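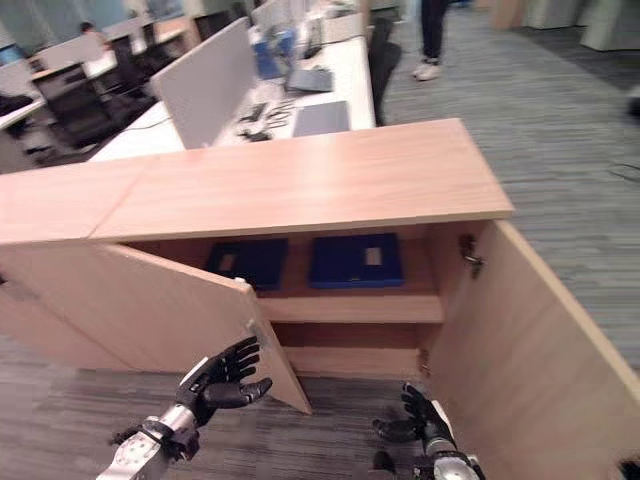

How do I stop the doors of a low cabinet from hitting each other or hanging crooked?

Start with the hinges. Most low cabinets with two doors use hinges with small screws for adjusting. One screw moves the door left and right, another one moves it in and out. Turn the screw a quarter turn, close the door, look at the gap, and then turn again if it is needed. Please do the upper and the lower hinge by the same amount, otherwise the door will lean.

Posted in: Home Storage > Cabinets and Sideboards > Your Questions
Thursday, February 25, 2021
By the Lultidham help desk
16 comments | 2 shares

How much weight can the inside shelf carry?

For our Pever cabinet we advise up to 16 kg on the shelf, spread evenly. If you have heavy things such as old photo albums or tools, put them in the bottom compartment, and keep the shelf for boxes, games and table linen. A shelf that has bent already will not become straight again when you empty it. You can turn it upside down if the edges are finished on both sides, and this helps for some years.

What size of box should I buy?

Measure the opening with both doors fully open. Do not measure the outside of the cabinet, as many customers do, and do not forget the hinges, which take a little space on each side. The Pever is 830 mm wide outside, but the opening is smaller. Boxes with a lid need also a free space above them for your fingers. I would leave three centimetres at the minimum.

Is it better to have one big box or two smaller ones on a shelf?

I prefer two. You can take out one without moving everything, and a full small box is still easy to carry when you are kneeling on the floor. Dark colours show dust on the lid, so wipe them when you do the cabinet top. If the boxes look the same, put the label on the same place on each one.

Can the cabinet stand on carpet?

It can, but a thick carpet makes the cabinet lean a bit forward or backward, and then the doors open by themselves or do not stay closed. Check with a spirit level on the top. Put a thin, hard piece of board under the low side. Also open both doors all the way before you fill the cabinet, to see that the lower edges do not rub on the carpet.

How do I clean a wood-grain surface?

Use a soft cloth, warm water and a drop of dish soap. Wipe in the direction of the grain and dry it after. Be careful at any seam on the top, where water can go in and make the edge swell. Do not use a scouring sponge, not even on the inside where you think it will not be seen.

Does the cabinet need to be fixed to the wall?

We recommend it for all models, the low ones included. Small children like to stand on the bottom shelf and hold the doors. The Skomport series comes with a wall bracket in the bag of screws. For the Sjögren you order the bracket separately, part number 2148.

I lost the shelf pins. Can I get new ones?

Write to us with the name of the cabinet and the diameter of the hole in millimetres. We send pins in sets of four. Orders made in July take longer, as our warehouse closes for two weeks.

Should I leave one compartment empty?

This is your own choice, of course. I find it useful to have one free space for things that come into the house and do not have a place yet. When it is full, you sort it.

Tags: cabinet doors, hinges, storage boxes, shelves, tidying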